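Filed under: Talks / Shop Floor

When the gripper closes too far: speaker notes, Furnside session

Slide 1. Who we are. Wunosura packs jewelry boxes for Escobar. One arm, two fingers, small camera at the wrist. Don't spend long on this.

Slide 2. The fault. On a Friday the arm crushed 16 box lids before the operator hit stop. The force limit was set, but a controller restart had put it back to the factory value. No alarm. Pause here.

Slide 3. Why the stop was late. The operator was at the next station. The log showed every pick as good, and the log only checks that the fingers closed on something.

Slide 4. Second problem, found while looking at the first. When two boxes sit very close, a finger can come down on the neighbor. Velvet hides the dent until you open the lid.

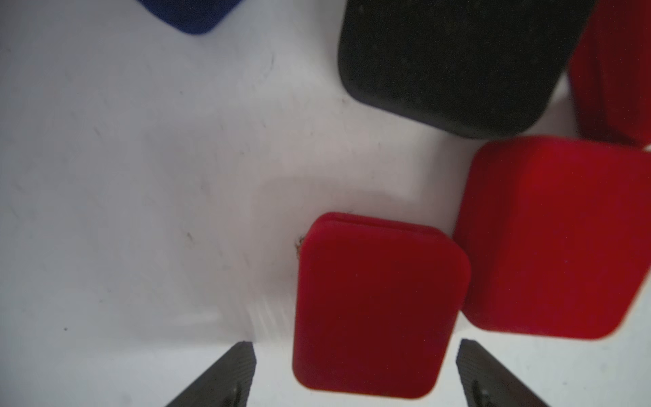
Slide 5. What we changed. The limit is now read back at every start. If it doesn't match, the arm won't move. Minimum gap between boxes is 15 mm, checked before each pick. We ran 4,000 picks on the Vadota cell with these settings. Mention the two false stops.

Slide 6. Still open: lint on the fingers. Take questions.

Comments (2)

gripfan: Does the read-back slow down startup?

linelead: We had the same reset problem. Check your speed limit too.

Contact | Copyright Wunosura | Back to top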